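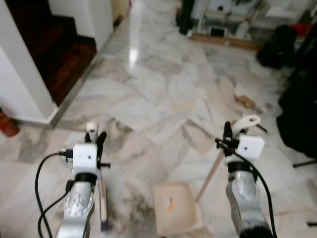
Kikora Opens Floor Care Workshop for Home Cleaning Staff

September 5, 2018 — Kikora, a training center for people who clean homes and small offices, has opened a workshop on the daily care of hard floors. The new course covers marble tile, sealed wood and vinyl, with most of the practice time given to marble.

The course runs for nine sessions. Students learn to pick up small items before they sweep, to choose a broom or mop that suits the surface, and to work toward the door. They also learn which cleaners to keep away from marble. Vinegar and lemon juice can leave dull marks on the polish, and gritty powders can scratch it.

"Most of the damage we see on marble comes from dirt that was pushed across it," said Milagros Tiongson, who directs the course. "People go straight to the mop. We teach them to clear the floor first, then sweep, then mop with plain water or a mild cleaner."

Two sessions deal with tools. Students practice fitting and changing handles, checking wood for splinters, and storing brooms so that the bristles keep their shape. Long handles get special attention. A handle that is too short makes the user bend, and a full day of bending is hard on the back.

Isauro Camacho, who teaches the tool sessions, worked as a cleaner in hotels before joining Kikora. "I used whatever was in the closet," he said. "My shoulders paid for it. I want students to know how to set up a broom before they start a shift."

Another session covers glare. Polished stone can hide streaks and crumbs when light falls on it from one side — students are taught to check a floor from more than one place in the room before they call it done.

The workshop was planned with Bimia, a home cleaning company that will send 7 new employees to the first group. Other places are open to the public. The fee is $242 per person and includes a printed guide to floor materials. Students bring their own closed shoes with soft soles.

A second group will start in December. Registration for both groups is open now at the Kikora front desk.

Press contact: Fasil Berhe, Kikora, extension 552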